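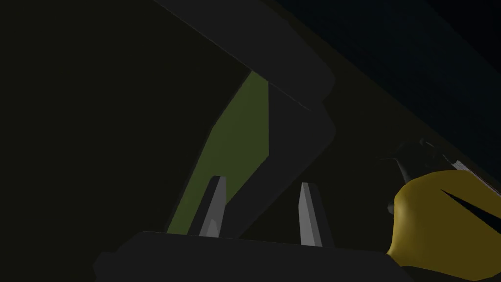
Simulation Practice Working Group – Minutes

Date: July 17, 2024
Place: Clilbridge office, second floor meeting room, and by call
Chair: Kathleen Foley
Minutes: Shu-fen Sin
Present: members from Stekgate, Plunia and Majumder. Quorum met.

1. Minutes of the April meeting

Approved with one correction. Under item 4, "recorded runs" should read "accepted runs." Shu-fen will repost the corrected copy.

2. Matters arising

The naming rule for saved runs has been in use since April. Plunia asked whether older runs have to be renamed. Agreed that they do not, but any older run that is edited or re-exported takes the new name at that point.

Majumder still owes the group its list of default joint speed limits. Carried over.

3. Review of run acceptance rules

Shu-fen reported on the check of runs submitted since the last meeting. Of 429 runs, 155 were sent back. The most common reason was a missing or incomplete settings file (100 runs). Another 43 were returned for contact faults, where a finger or arm link passed into a solid object. The remaining 12 had mixed causes and are listed in the shared sheet.

Stekgate felt that returning a whole run over a missing settings file is too harsh when the file can be rebuilt from the log. Kathleen said a rebuilt file is a guess at what the settings were, and that the rule was written to avoid this. After discussion the rule stays, with a grace period of five working days to send in the original file.

Wording adopted for section 3.2: "A run without its original settings file is held for five working days and then returned. A rebuilt file is not accepted in its place."

4. Room layouts for two-arm work

The group went through the bedroom layout with the desk. Points raised:

– Arm clearance. Plunia wants a stated minimum distance between each arm and the furniture at the start of a run. Majumder said a single number will not suit both the desk and the bed. Agreed to set one distance for fixed furniture and a smaller one for loose items on a desktop. Figures to come from Plunia.

– Start pose. Both arms must start clear of all objects, with grippers open. Already in the draft, no change.

– Camera tilt. Views may be tilted, but the camera pose must be saved with the run. Stekgate asked that this apply to every camera, the ones near the grippers included. Agreed.
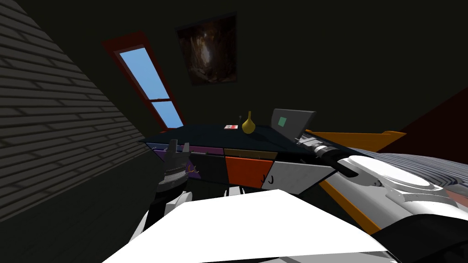 Desk layout, tilted view, with both arms and the window wall.

– Lighting. Several members find the close views too dark to judge contact by eye. Kathleen does not want a fixed brightness level, as dim rooms are a fair test. Agreed that reviewers will use the contact log for pass or fail and the picture only as support. This goes in as section 4.5.

5. Stopping rules

The draft says a run must stop when the force limit is passed. Majumder asked what happens when the limit is passed for a single time step and then drops back. Two views were put forward: stop every time, or allow one step and flag it. No agreement. Shu-fen will test both on the returned contact-fault runs and bring the results back.

Until then the draft text stands – stop every time.

6. Other business

Plunia will move its shared folder next month. Links in the draft will break and should be pointed to the group page.

Kathleen reminded members that comments on section 5 should go in the comment sheet and not by email.

7. Actions

Shu-fen Sin: repost April minutes; test the two stopping rules; update sections 3.2 and 4.5.
Plunia: clearance figures for fixed furniture and loose items.
Majumder: joint speed limits (carried over).
Stekgate: draft text on saving camera pose.
Kathleen Foley: circulate the next version of the draft once the above are in.

The date of the next meeting will be sent by email. Stekgate offered to host.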